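Print this message | E-mail this message
Last updated: Thu 25 January
2 replies | 0 shares

Subject: Re: Back room table – what stays and what goes
From: Janaka Howlader
To: Weerakoon House list

Thanks to those who wrote back. I've taken the points in the order they came and put the original message in where it helps, as a few people joined the list after it went out.

> We need to decide about the back room before the new shelving comes.
> At the moment the square table is in the middle and everybody walks
> round it. Could it go against the wall? Also the things on the floor
> need sorting. Some of it has been there since May and I can't tell
> which bits are wanted. I'd sooner ask than throw something out.

On the table first. I tried it against the wall one evening and didn't like it. You can only get at three sides, and whoever is folding or sorting ends up with a pile at the back they can't reach. In the middle of the room two people can work across from each other and pass things over. The leaflets for the Vorura walk were done that way and it went quickly enough. So my vote is to leave the table where it is and clear the floor, which would give us most of the walking space people are asking for.

The small side table can stay to the right of it. I know it looks like clutter, but it's the right height for anything that needs to be plugged in, and the power strip sits on the floor underneath. What I would like to change is the leads. There is a white one that trails out across the boards and it wants bringing back towards the wall. I've got a bag of Fastton cable clips at home and will bring them. If they don't hold on that paint I'll use the stick-on sort.

> Can we agree that the big table is for work and not for storage?
> Every time I come in I have to clear it before I can start.

Agreed, with one exception. I'd like to keep the little dark grey container on it, in the middle, for the small things that otherwise end up on the floor – pen lids, clips, the key to the meter cupboard. It's open at the top so you can see what's in it without tipping it out. Anything that doesn't fit in it shouldn't be on the table overnight. Cloths should go home to be washed. The dark red one was left in a heap at the far side, and if it belongs to you please take it. Same for drinks. There was a small water bottle with a blue label over by the wall behind the table as well.

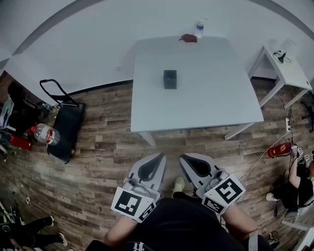
4 min read

Now the floor on the left. This is the part that needs people to speak up. There's the black wheeled bag with the long handle, and next to it the big clear water jug with the red cap. I'd keep the jug, because the tap in that room has never been much good and it saves going down the corridor with a kettle. It could live under the main table, between the legs, where it can't be kicked. The bag I don't know about. If it's yours, please say so on the list and tell me whether you want it kept here or not.

Further over is the pile. I've not been through it properly. There is dark cloth in it and papers, and something red. I suggest the papers go in one box and the fabric in another, and both boxes go on the bottom shelf when the shelving is up. I'm not going to read through other people's papers to see what matters, so if you've left any, come and pull them out first.

> What about the floor itself? Is it worth putting something down?

I'd leave it. The brown and grey boards hide most marks and they sweep clean. A rug would mean one more thing to lift when the table is moved, and the legs would rock on it. I'd be happier spending the money on a second lamp.

On the shelving, Uvska have confirmed the order. It's the plain white kit, 2 units, each almost as wide as the table. They come flat and I'm told the job takes a couple of hours with two people. I'd like them on the left, once the pile is gone, with the fixings above the dark baseboard so we aren't drilling into it. The wall behind the table should stay bare – we use it for pinning up the running order and it's the only clear stretch we've got.

Two jobs I need help with:

Bringing in boxes. I have none left after the move. Medium ones, please, as the very large ones get too heavy with paper in them.

Sorting the pile, with me, for an hour or so at 11 one morning next week. Tell me which mornings you can do and I'll pick the one that suits most.

If I hear nothing about the bag before the shelves arrive it will go in the hall cupboard with a label on it. It won't be thrown out.

Janaka

Print this message | E-mail this message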